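Two Arms, One Lid: Teaching a Bimanual Setup to Pack a First Aid Box
Final report, Robot Manipulation project course
Brijesh Pandey and Hina Magsi

1. What we set out to do

Our proposal, written in September with the confidence of people who had not yet touched the hardware, promised a general method for two-armed handling of everyday containers. What we have is a method for one container, and it is yellow.

The question did survive the shrinking. When a policy learned from demonstrations has to handle a box with a hinged lid, does it help to label the demonstrations by phase (open, pack, close, lift), or is it enough to hand over the whole recording and let the network sort it out? We call the labeled version Grudley and the unlabeled one Skakus. The names were placeholders. They are now in every file path we own and will outlive us both.

2. Setup

Both arms are driven by leader arms that a person moves by hand. Each gripper carries a camera, and a fixed camera watches the whole table. We recorded 34 demonstrations. Four were thrown out because the operator (Brijesh) forgot which hand was which, leaving 30 for training. Both methods got the same 30, the same network and the same training time. The only difference is one extra input telling Grudley which phase it is in, predicted by a small classifier we trained on our own labels.

Labeling took an afternoon and most of our friendship. We could not agree on when "open" ends. Hina held that the lid is open when it stops moving. Brijesh held that it is open when the other arm could reach in. We used Hina's rule, which can be written in one line of code.

The contents of the box were a matter of taste until we found out how much they mattered. Soft packets forgive a bad grasp. Scissors do not, and two pairs lying across each other in the same compartment are where most of our early pilots went to die. 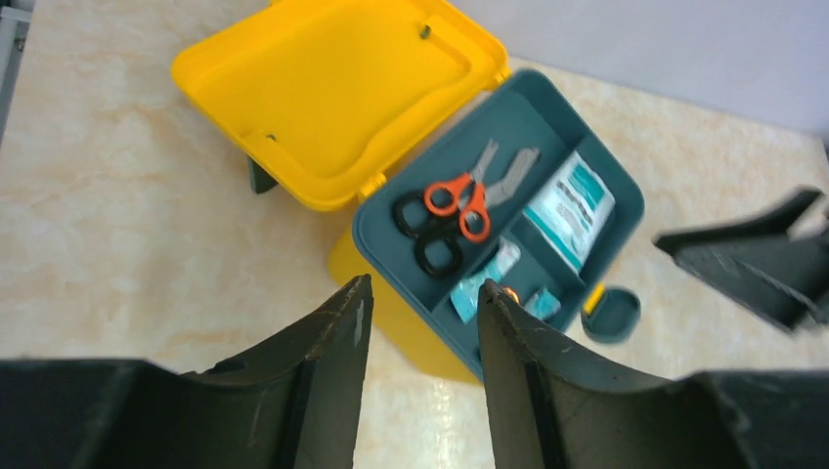

Lazăr, reading a draft of this section, wrote in the margin that we were blaming the scissors for a problem with the labels: if "pack" covers both a packet and a pair of shears, the phase input tells the policy very little at the moment it most needs help. We think this is correct and wish it had arrived before the labeling afternoon. Splitting "pack" by object is the first thing we would change.

3. Results

Grudley was better at the lid. With the phase input, the arms stopped trying to close a box they were still packing, a habit Skakus never gave up. Skakus would place an item, hesitate, and then go for the lid with real conviction while the other gripper was still inside the tray.

On the packing itself we saw no difference worth defending. Both policies handled packets well and scissors badly. When Grudley failed, it usually failed at the boundary between phases: the classifier flickered, and the arms twitched politely at each other until we hit stop.

Lifting the closed box was the pleasant surprise. We had put it last on the assumption that we would never get there. It needs both grippers to press from opposite sides at the same time, and neither may win.

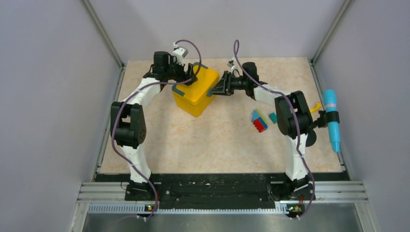

An early version of the controller let each arm hold its own target position, and a small error in either one turned into a shoving match. Softening both arms during the lift phase fixed most of this. Skakus has no lift phase to attach that setting to, so we had to soften it for the whole task, and its lid opening got worse as a result. A strict reader will say this makes the lifting comparison unfair. We agree with the strict reader and have left lifting out of our main claim.

4. Limits

One box, one table, one kind of lighting. We also wrote the labels, trained the classifier on them and judged the outcomes ourselves, so the same two people were wrong in a consistent way throughout. We did not test a different lid. The Cumotgate group has offered us a latched toolbox, and we have thanked them without setting a date.

5. Who did what

Hina wrote the classifier and the training code. Brijesh collected the demonstrations, including the four. The report was written jointly, apart from the sentence about our friendship, which is still under review.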